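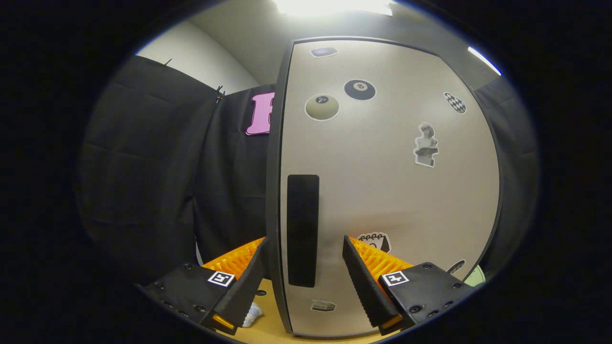

Section 8. Decorating and Caring for the Curved Door

The Trastorby cabinet door has a smooth, painted face that takes most vinyl and paper-backed stickers. It curves outward, and a sticker that would lie flat on a laptop or a notebook needs a little more care on a surface like this one. Small shapes are the easiest. A round sticker such as the black eight-ball, or an oval like the checkered one near the right edge, can be put on by one person in a few seconds. Larger shapes and stickers with long straight sides should be applied from the middle outward, as described in 8.3. Keep all stickers off the long vertical handle strip.

Read this whole section before you peel the first backing. It covers choosing and placing stickers, applying them, removing them, and cleaning the door afterward. For hanging the door and adjusting the gap, see Section 2.

8.1 What you need

Jurura sticker sheet, or your own stickers
Soft lint-free cloths (two)
Small bowl of lukewarm water with a drop of dish soap
Low-tack masking tape
Plastic card with rounded corners, such as an old store card
Cindel surface wipes (optional)
Hair dryer with a low setting (for removal only)

CAUTION: Do not use a metal scraper, a razor blade or a scouring pad on the door at any stage. Scratches in the finish cannot be polished out.

8.2 Preparing the door

1. Close the door fully. Working on an open door puts weight on the hinges and makes the panel swing away as you press.

2. Wipe the whole face with a damp cloth and the soapy water. Pay attention to the area beside the handle, where fingerprints build up.

3. Wipe again with clean water and dry with the second cloth.

4. Let the door stand for 20 minutes. Moisture that you cannot see may still be sitting along the edge of the panel.

5. If you are using Cindel wipes, go over the face once more and let it air dry. Do not rub it with a cloth after this step.

Note: A newly painted or refinished door has to cure before anything is stuck to it. Wait for the time given on the paint can, then add 11 days. Stickers put on too early can pull the paint with them when they come off.

Note: Furniture polish leaves a film. If the door has been polished, repeat steps 2 and 3 before going on.

8.3 Planning the layout

There is no required layout. Most people start with one or two large stickers and fill in with small ones, and a scattered arrangement is more forgiving than a row. On a curved face a straight row tends to look tilted when you stand to one side of it.

1. Leave the backing on and tape each sticker to the door by one corner.

2. Step back and look at the door from where you normally stand or sit. Then look from each side. Stickers placed far around the curve will look narrower from the front.

3. Move things around until you are satisfied. Leave a clear margin along the edges of the panel so that nothing gets caught when the door closes.

4. Keep pictures of faces and figures, such as a statue bust, on the part of the curve that faces you most directly. Patterns and plain shapes can go farther to the side.

5. Mark the top edge of each sticker with a short piece of masking tape on the door. Remove the sticker, leaving the tape where it is.

If the cabinet stands beside a table or desk, check the layout again from a chair. The lower part of the door may be the part you see most, and a sticker with fine lines or lettering is better placed there than up near the top edge.
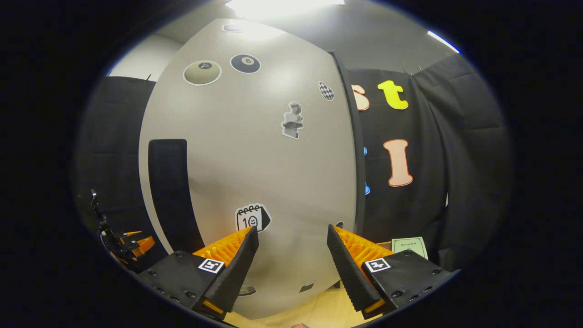
Try not to use up every space the first time. A calendar-page sticker low on the panel, a couple of pool balls higher up and a checkered shape off to one side are enough to make the door look decorated, and you can add more later without taking anything down. Stickers may overlap, but an overlapped sticker cannot be removed without lifting the one on top of it.

8.4 Applying a small sticker

Use this method for any sticker that fits inside the palm of your hand.

1. Peel the sticker from its backing. Hold it by the edges.

2. Line up the top of the sticker with the tape mark.

3. Touch the center of the sticker to the door first. Do not press yet.

4. Check that it is level, or tilted the way you want it. If it is wrong, lift it straight off and try again. Most stickers can be lifted once or twice before the adhesive weakens.

5. Press from the center to the edges with your thumb.

6. Remove the tape mark.

8.5 Applying a large sticker

A second pair of hands helps but is not essential.

1. Tape the sticker in position with the backing still on. Run one strip of tape vertically down the middle, so that it works as a hinge.

2. Fold one half of the sticker back over the tape. Peel the backing from that half and cut it away with scissors, holding the sticker well clear of the door.

3. Lay the half down slowly, smoothing from the tape toward the side edge with the plastic card wrapped in a cloth. Follow the curve with the card – short strokes, light pressure.

4. Remove the tape hinge. Fold back the other half, peel the rest of the backing, and smooth it down the same way.

5. Go over the outline with your fingertip. White borders are usually the first part to lift, particularly at the left and right, where the curve pulls hardest.

Bubbles: A small bubble will often flatten by itself in a day or two. If it does not, push it toward the nearest edge with your thumb. Do not prick it. A pinhole lets water in during cleaning and the sticker will turn gray around it.

Creases: A crease cannot be smoothed out once it has been pressed down. Lift that side of the sticker back past the crease and lay it again.

CAUTION: Do not stretch a sticker to make it follow the door. It will shrink back within a few days and the edges will curl.

8.6 After applying

Leave the door alone for the rest of the day if you can. You may open and close it, but do not wipe it or lean anything against it. The adhesive reaches full strength overnight.

Keep the door out of direct sun where possible. Dark stickers and printed colors fade more than black-and-white ones, and the finish beneath a sticker stays its original shade while the rest of the door slowly changes. On a pale door that has stood by a window all summer, you may find a faint outline when a sticker comes off in August. This is normal and is not covered by the warranty.

8.7 Removing a sticker

1. Set the hair dryer to low and hold it a hand's width from the door. Keep it moving.

2. Warm the sticker until one corner lifts easily with a fingernail.

3. Pull the corner back slowly, keeping it close to the surface of the door. Pulling straight outward is more likely to tear the sticker or lift the finish.

4. If the sticker stops moving, warm it again. Do not force it.

5. Roll off any leftover adhesive with your fingertip, then wash the area with soapy water.

6. For adhesive that will not roll off, put a few drops of cooking oil on a cloth and hold it against the spot for a minute. Wipe it away and wash twice. All oil has to be gone before you put a new sticker in the same place.

CAUTION: Do not use nail polish remover, paint thinner or Fashola Stove Cleaner on the door. They will dull the finish, and on some colors they will soften it.

8.8 Routine cleaning

Dust the door with a dry cloth, wiping from top to bottom. When it needs more than that, use a damp cloth that has been wrung out well. Wipe over the stickers in the direction of the curve and do not scrub across their edges. Dry the door right away.

The narrow gap along the edge of the panel collects lint. A dry paintbrush clears it better than a cloth.

8.9 Problems and remedies

Edges lift soon after applying
The door was damp, dusty or polished. Remove the sticker, repeat 8.2, and use a fresh sticker.

Edges lift on one side only
The sticker was stretched, or it sits across the tightest part of the curve. Warm it gently, lay it down again, or move it closer to the middle of the door.

Sticker looks crooked from the front
Check it from the side before moving it. If it still looks wrong, remove and reapply. A small tilt in the other direction on a neighboring sticker can also make it less noticeable.

Sticker rubs when the door closes
It is too close to the edge. Trim it only after taking it off the door.

Gray line around a sticker
Dust has stuck to exposed adhesive. Clean with a little oil on a cotton swab, then soapy water.

For replacement sheets and touch-up paint, see the parts list at the back of this guide.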